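Talk notes, small rooms evening, Cukmont library, 27/10/2026
Domingo Quezada

Open w/ the question: where does the microwave go when there's no counter left. Hands up. Wait for it.

Quick bit about me. Rented in Ostum nine years, four apartments, never one with a real kitchen. Don't go on about it.

Point 1. Measure first. Depth AND the door swing. People forget the swing. Also the cord, where does it reach. Tell the Polora story (bought the cart, 2 inches too narrow, back to the store in the rain). Keep it short, ran over in May.

Point 2. Weight. Small side tables are made for a lamp and a cup of coffee. Check the sticker underneath or ask the store. Center pedestal = push down on each edge before you trust it. If it tips with your hand it'll tip with a casserole.
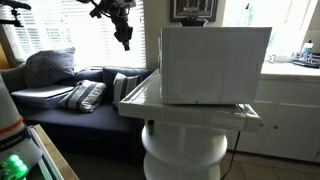 Point 3. Sharing the living room. Sofa and microwave can be neighbors, fine, but keep cushions back from the vents. Read the manual for the gap, every model is differnt. Blinds too, steam gets in the slats and you'll be wiping them all winter.

Which way does it face? Back to the room looks odd but if the door opens toward where you stand to cook, leave it. Cord: never across the walkway. Down the table leg, clip it, straight to the wall outlet. No power strip. Say that twice.

Point 4. Color. White on white disappears, good trick in a tight room. Dark blue sofa, stripes, whatever you like, let the cushions do the work.

Money slide. Ojala table 100, full kitchen redo quote was 2,000. Pause for the groan.

Handout is on the chair by the door, 159 copies, take one for a freind. Questions till they turn the lights off. Somebody will ask about toaster ovens, answer is they need more room on top.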